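Skamwood Shared Laundry and Drying Rooms
Progress report to the Goodall Fund, second period
Prepared by Dorothy Nuttall, project manager

Where we have got to

You will remember that the first report ended with the words "we expect to open by March". We opened in March. I mention this early because it is the last thing in the report that went to plan, and I would like it to have some room to itself.

The laundry has now been open to residents of the Skamwood estate for the whole of the period. We have done 2,734 washes, which is the figure off the machines and includes the ones we did ourselves to find out why everything was coming out grey. (It was a blue bath mat. It has been returned to its owner with a note.) Takings cover the electricity and the water. They do not yet cover repairs, and there have been repairs.

The machines

The Nelex washers have behaved well on the whole. The Nelex dryers have behaved like dryers bought by people who had already spent most of the money on washers. Two of them were out of action for the best part of a month while we waited for a drum belt, and when the belt came it was for a different model. Gareth Haworth, who looks after our maintenance contract, fitted the right one on his third visit and charged us for two, which we have taken as a gift in kind and recorded under the heading you asked us to use.

The coin boxes were a mistake and it was mine. I argued for coins on the grounds that older residents would prefer them. Older residents have told me at some length that they have not carried change for years and pay for everything by tapping. We have asked for a quote to convert the boxes. The quote was for more than the boxes cost. We are asking again, elsewhere.

Home drying and damp

This is the part of the grant you have asked most about. As agreed, we offered a home visit to any household that dries its washing indoors, with a short conversation about damp and, where wanted, the loan of a humidity meter. Emilian Văduva has done nearly all of the visits. He is good at them because he accepts tea and does not look in cupboards.

The thinking in the original bid was that people dry clothes indoors because they don't know it causes damp. They know. They have been told by the landlord, by the landlord's leaflet and by the landlord's surveyor, who told one household to open the windows more and then could not get the window open. People dry clothes indoors because it rains, because the lines on the green were taken down, and because a load in a dryer costs money that a chair back doesn't.

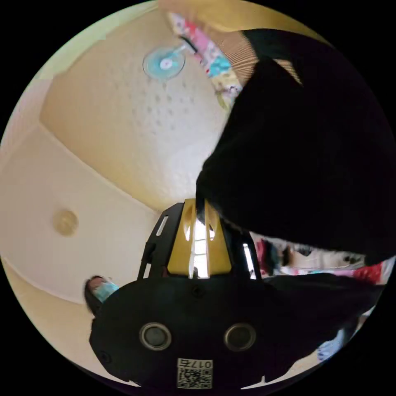 Airflow is where most of Emilian's conversations end up, once the subject of the landlord has been exhausted. A bathroom extractor that works is worth any number of leaflets, and a good many of the ones he has been shown make a noise and do nothing else. After that it comes down to what people already have. Plenty of households have improved matters simply by thinking about where the washing goes, and fabric hung up near a ceiling fan, the sort with a pale set of blades and a bit of clearance round it, has a better chance than the same fabric folded over a radiator behind a sofa. We used to recommend the airing cupboard. We stopped when we learned that most of the airing cupboards on the estate had been taken out when the boilers were changed.

We lent out all the humidity meters and got most of them back. One was returned with the message that it was "depressing". We have noted that the meters are accurate but do not, on their own, make anybody drier, and we would not put them in a bid again without some money beside them for doing something about the reading.

What did work was the bag scheme. A household fills a bag, leaves it with us by ten in the morning and collects it dried and folded by tea time, at a flat price. We started it on Tuesday mornings only, as a trial, with a limit on bags, and the limit was reached before we had put the sign up. It now runs on every day we can staff it. Several people who turned down a home visit have become regular bag customers, and I suspect we have learned more about damp on the estate from them over the counter than from the survey form, which ran to four sides and asked for a National Insurance number for reasons none of us can now recall. The form has been withdrawn.

The washing lines

We said we would ask for the lines on the green to be put back. We have asked. The council's position is that the green is the landlord's, and the landlord's position is that the green is the council's, and each has sent us a map. The maps agree with one another in every respect except that one. Jamie Heywood has taken this on and has a folder for it. He tells me there is now a meeting to decide who should attend the meeting, and he has offered to bring biscuits to both.

In the meantime we have put up a covered line in the yard behind the laundry, which we do know to be ours. It is free to use, and it is in use on any day that looks at all promising. It also cost less than the four-sided form.

Staffing

We have two part-time attendants, as in the budget. Mervyn Entwistle covers mornings and has built up a following. There was a complaint in the spring that he gives people his opinion of their detergent. I spoke to him about it. There has since been a second complaint, from a resident who wanted his opinion and was refused it. I have asked him to use his judgement, and he has gone back to giving it.

The afternoon post was vacant for seven weeks. We covered it between us, which is why this report is later than it should be and why there is a section of the spreadsheet headed "ask Dorothy". Dorothy has been asked and it will be tidied up before the final claim.

Money

Spending against your grant is close to budget overall, with the usual arrangement whereby each line is wrong and the total is right. Two items need your attention.

The first is water softening. We did not budget for it and should have done. Gareth's view is that without a softener the washers will need new elements every winter. The unit he recommends is a Bikura, and fitted it would come to 600 pounds. We would like your permission to move that sum from publicity, where it is doing very little. We had 200 posters printed at the start and have put up perhaps half. Word has got round without the rest, mainly through Mervyn.

The second is the meters. There is a small underspend because we bought fewer than planned. We would like to put it towards a fund for mending or replacing bathroom extractors in homes where the landlord has been asked in writing and has not replied within a month. Emilian has a list of likely homes. I should say plainly that this goes a little beyond the wording of the grant, and that I think it would do more good than anything else in this section.

The next period

We plan to carry on with the bags, settle the question of the coin boxes, and fit the softener if you agree to it. Home visits will continue, but only where people ask for one, and Emilian will go with a screwdriver and the landlord's repairs number in place of the leaflet.

On opening hours, residents have asked for one late evening a week. The attendants are willing. The building's alarm is less so, and sets itself at eight whatever is going on inside, as Jamie discovered with a basket of towels. The alarm company is due to come out and change the timer. We will open late from the week after they do.

The accounts are attached separately, along with both maps of the green in case anyone at the Fund would like to venture a view.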